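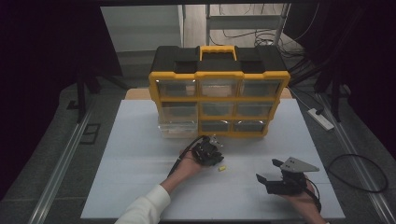 This page was last changed on 20 May 2020, at 11:02.

The Orkham Drawer Task is a practical exercise in two-handed manipulation set each year to students of the Ots Robotics Club, a student society at the Gamov Technical Institute. Participants work a pair of hand-held grippers at a tabletop and place small parts in the drawers of a plastic parts organizer. The recorded movements are then used by the same students as training material for a two-armed robot. The exercise takes its name from the Orkham Building, where the club has its workshop.

History

The club was founded by Algirdas Vaher, then a lecturer in control engineering, as an evening group for students who wanted more bench time than the taught modules allowed. Its early projects were line-following vehicles and a sorting conveyor. Work on manipulation began when Rattana Ruangrit, a final-year student, proposed a task in which opening a container and handling its contents would have to be done with separate hands. The first version used a cardboard tray with lids. Lids proved hard to reset between attempts, and a small drawer cabinet replaced the tray in the second term.

The task was added to the club's yearly competition in December of the following academic year. Darius Venckus wrote the first set of rules, which ran to 11 clauses. Later revisions merged several of these, and the current rules have seven.

Equipment

The organizer is a yellow and black unit with clear drawers, a black lid and a carrying handle. It stands on a white tabletop. Each participant holds one gripper in each hand. The grippers are black, have two fingers each and carry a mounting plate on top. Both are cabled.

Small yellow objects are used as the parts to be stored. Foam earplugs were adopted after trials with dice and steel nuts. An earplug gives way under the fingers and may roll when released, and the rules treat it as the standard part for beginners. Harder parts are allowed in the senior class.

Procedure

An attempt starts with all drawers closed and the parts laid on the table in front of the organizer. The participant opens a named drawer with one gripper, picks up a part with the other, releases it inside and closes the drawer. Either hand may take either role, but the roles may not be swapped within an attempt. Touching the organizer with bare fingers ends the attempt.

Pulling a drawer tends to draw the whole unit forward. Most students learn to brace it with the closed fingers of the free gripper before pulling – a method known in the club as the Tivov hold, after the team that first used it in competition. The hold is slower by a few seconds and is not required.

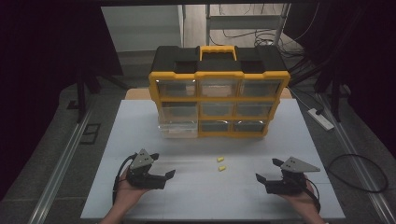
Why are the grippers held by hand when the aim is to train a robot?
Holding them lets a student show the movement directly and feel when a drawer sticks. It also allows several people to contribute attempts while the robot is in use elsewhere.

Scoring

Attempts are marked on completion first and on time second. A part dropped outside the drawer may be picked up again without penalty if it remains on the tabletop. A drawer left partly open counts as incomplete. Noman Sandhu, who revised the scoring, removed an earlier bonus for speed on the grounds that hurried attempts were of little use as training data.

Use in teaching

Each team reviews its own recordings and discards those with long pauses or lost tracking. The club's shared collection stood at some 800 attempts at the last published tally. Teams train a control policy on a portion of the collection and test it on drawers that were left out. Results are written up as a short report, assessed within the institute's second-year project module.

Reports have commonly noted that opening is learned sooner than placing. Mārtiņš Hunt's report put this down to the drawer edge, which gives the fingers a fixed place to grip, whereas a part may lie at any angle. A later report disputed the finding and gave uneven selection of recordings as the cause.

See also
Bimanual manipulation
Learning from demonstration
Parallel gripper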